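Home | Archive | Workshop | Contact

Second week with the Fivel hand-held gripper kit from Ratwood. The kit ships as a left and right pair, with a calibration sheet and a charging dock. Setup took 20 minutes, most of it spent on firmware.

The fingers are padded and ribbed on the inner face. They have held up through 2000 open-close cycles with no tearing. Trigger travel is long, and my hand gets tired before the battery does.
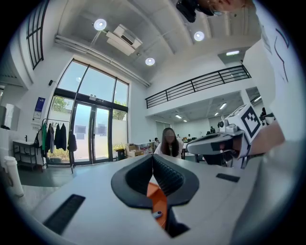
Fivel pair in use. Marker cube on top of the right-hand unit.

Tracking is good while the marker stays in view. Turn the wrist too far and the pose drops out, then recovers in five frames or so. Jawad Jadoon suggested slower turns, and that cut the dropouts by half on my logs.

Complaints: the manual skips the sync procedure entirely, and spare pads are sold only in full sets. I would still buy it over the Clitimia, which needs its own base station.

Filed under: Robotics, Hardware Reviews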